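Dimmers and small lamps, part two 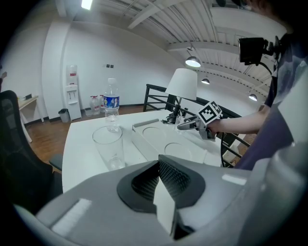 A reader in Birnthorpe objected to my first post on dimmers, saying that the minimum load printed on the plate is a leftover from filament bulbs and can be ignored with LEDs. I disagree. The figure was set with filament bulbs in mind, but the electronics behind the plate have not changed, and they still need enough current to hold on through each half cycle.

My own case is the back room circuit, wired by the previous owners in Wedstead with a Barudard leading-edge dimmer. Its stated minimum is 20 watts. The load is now three LED bulbs of 5 watts each, so 15 watts in total. At full setting this works. Below the halfway mark the bulbs begin to shimmer, and near the bottom one of them drops out before the other two.

There are three usual cures. The first is to leave one filament bulb in the circuit, which is cheap to fit and wasteful to run. The second is a load corrector wired across the lamp, which steadies things on some dimmers and does nothing on others. The third is to replace the dimmer with a trailing-edge type. I fitted a Batista, set its low-end trim with the small screw under the knob, and the shimmer stopped. Power off at the consumer unit first, and check the terminals with a proper tester.
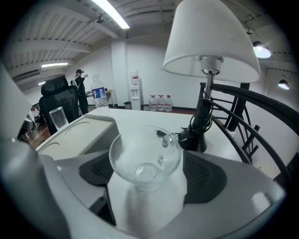
Trimming the low end is a matter of the bulb and the dimmer together, so it has to be repeated if either is changed. Turn the knob fully down, raise the trim until every bulb lights from cold, then switch off and on again to confirm. Output also needs thinking about at this stage. An off-white fabric shade, as on the table lamp beside the glass bowl, takes a share of the light, and a bulb chosen bare on a workbench will seem weaker once it is under one. I use 600 lumens for a shaded lamp and dim from there.

One point left over from the comments: a bulb marked non-dimmable should not go on any of these circuits, even with the knob left at full. The supply is still chopped slightly at that setting, and the driver in the bulb was not built for it. I have yet to test the two-way version of the Batista on the landing.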